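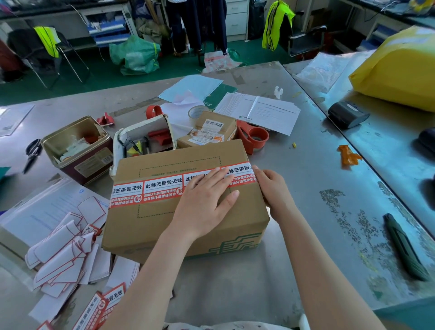 Sealing a parcel lid is one of the better tasks to record for a learning system, as it is short, it repeats, and a finished box can be inspected afterwards. It is also easy to record badly. Most of the clips rejected from the Midberg packing set were lost to small matters of bench habit that the person packing could have put right in a few seconds. The hand position is the first of these. With the left hand flat on the middle of the tape, fingers spread, and the right hand gripping the edge of the box with the thumb on the tape, both hands have a plain job and both can be seen doing it. Printed security tape helps too. The red and white sections and the bold black lettering stand out against brown card, and a crease in the print is easier to find on playback than a crease in clear tape.

The notes below are for packers and for anyone setting up a bench at home or in a small workshop. They assume a head-mounted camera and a batch of 50 boxes per session.

Before recording

Set the camera angle with your hands on the box, never with your hands at your sides. People stand differently once they start to press. Tilt the camera until both wrists and the far edge of the lid are in view, then tighten it and leave it alone for the whole batch.

Push sleeves above the elbow, or at least well clear of the wrist. A loose cuff hides the heel of the hand, and the heel does most of the pressing.

Steel worktops reflect overhead lamps. If there is a bright patch where the box will sit, move the box before you try moving the lamp. A worn top is less trouble than a polished one.

Leave the ordinary things on the bench. A system trained only on a bare table does poorly on a working one. Scissors, spare rolls, dispensers and forms may stay where they normally live, provided they do not stand between the camera and the lid. Turn over or remove anything with a customer's address on it. Mirkar will blur labels afterwards, but the blurring is slow and sometimes takes a finger with it.

Taping

Close the flaps and hold them shut for a moment before reaching for the tape. That pause gives the annotator a clean starting point.

Cut the strip longer than the lid by a hand's width. Lay it from one end to the other in a single movement – if it goes down crooked, leave it crooked and carry on. Lifted and relaid strips are useful, but they belong in the repair set and should be marked as such.

Press from the middle outwards. Keep the fingers apart so that the tape shows between them. Two slow passes are enough. Quick rubbing back and forth blurs at the frame rate we use, and a blurred hand cannot be labelled.

Steady the box by its side, close to the edge. Do not lean a forearm across the lid.

Finish by taking both hands off the box and out of view. A clip with no clear end has to be trimmed by eye, and two people will rarely trim it in the same place.

Mistakes worth keeping

Do not throw away a clip for an air bubble, a wrinkle or a strip that has missed the seam. The first Coto batch contained 773 clips and had been tidied by a well-meaning hand before it was sent in, leaving 726. The missing ones were nearly all faults, and they had to be staged again in January at some expense. A learner that has never met a wrinkle has no reason to smooth one out.

Clips to discard are those where the camera slipped, where a person's face came into view, or where the packer stopped to talk to someone. People walking about at the back are acceptable from the waist down.

Naming and storage

Log the box size, the tape type and the packer's dominant hand. Use the Kanaujia sheet for this and fill it in after each batch; entries made at the end of the day are unreliable. If the roll is changed part way through, start a new line on the sheet.

Keep box sizes mixed within a session. Over 200 clips of the same carton teach the system that carton and little else. Three sizes are a reasonable minimum, and brown and white card should both appear.

Care of the bench

Adhesive builds up on steel along the line where strips are cut. Warm water and washing-up liquid will shift it if left to soak under a cloth. Dry the top completely before the next batch, as damp card takes tape poorly.

Blades go back to the same spot after every cut, closed. Backing scraps and torn wrappers can wait until the batch is finished.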